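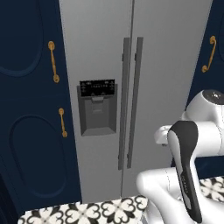

Estrella Ibarra would like it known that the streak was her son's idea, and that he quit on the fourth night.

"He was nine. He announced at dinner that we were going to walk every evening for a year," she says. "Then it rained, and he remembered he had feelings about rain."

She went anyway, mostly to make a point. As of last night she has walked the loop through Flavberg 1531 evenings in a row, and the point has been lost somewhere along Cladard Street. Her son is a teenager now and comes when he wants to ask for money.

The rules are simple and were made up by a child. A walk has to last at least 30 minutes. It has to happen after dinner, outdoors, and it can't be to the car. Her husband, Rigoberto Xolalpa, has tried to get parking lots admitted on appeal. He has walked maybe half of the evenings himself and describes his own record as "seasonal."

"I like a walk at 50 degrees," he says. "At 50 degrees I'm a great companion. In December I'm somebody who holds the door for her and says be careful."

December is where it nearly ended, twice. The first time was the flu, when Estrella did her half hour up and down the alley in a bathrobe and snow boots. A neighbor, Rin Noguchi, saw her and called the house to ask if everything was all right.

"I said she was exercising," Rigoberto says. "Rin said okay in a voice I still think about."

The second was a visit to her sister in Lillska, with a delayed bus and a dinner that started at ten. She got out the door at 11:20 and made it back with her face frozen and the family already in bed. They had locked her out. She counts that one with some pride, and her sister has apologized for less of it than you'd expect.
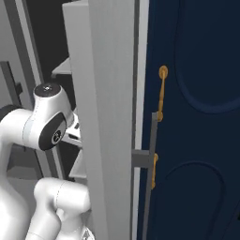

Flavberg Evening Walkers Club

The club came later, by accident. Rin started coming along, possibly to keep an eye on things. Then Duyên Bùi, two doors down, began timing her dog's last outing to match. These days there can be a dozen people at the corner, which Estrella finds nice and also a little alarming.

"I started doing this to get away from people," she says. "I love them. But there are evenings when I'd like to hear my own shoes."

Conversation on the loop is mostly about knees, school board news and the house on Barrera Avenue that has been getting a new porch for as long as anyone can remember. Yee-man Yang, who joined last summer, thinks the porch is finished and the owners just like having the tape up. There was almost an argument about it.

I went along on 8th March, in a light drizzle. The pace is brisker than it looks from a window. Estrella walks at the front and talks over her shoulder, so you catch every other sentence, and Duyên's dog sits down outside the bakery as a matter of policy. We all waited. The clock, I was told, keeps running for dog stops.

Somewhere on the hill I asked what happens when the streak ends – an ankle, a long flight, a plain bad day.

"Rigoberto has a cake picked out," she said. "He's been very supportive about it. He brings it up a lot."

He says it's lemon, and that he's in no hurry.

Her son met us at the gate when we got back. He needed twenty dollars.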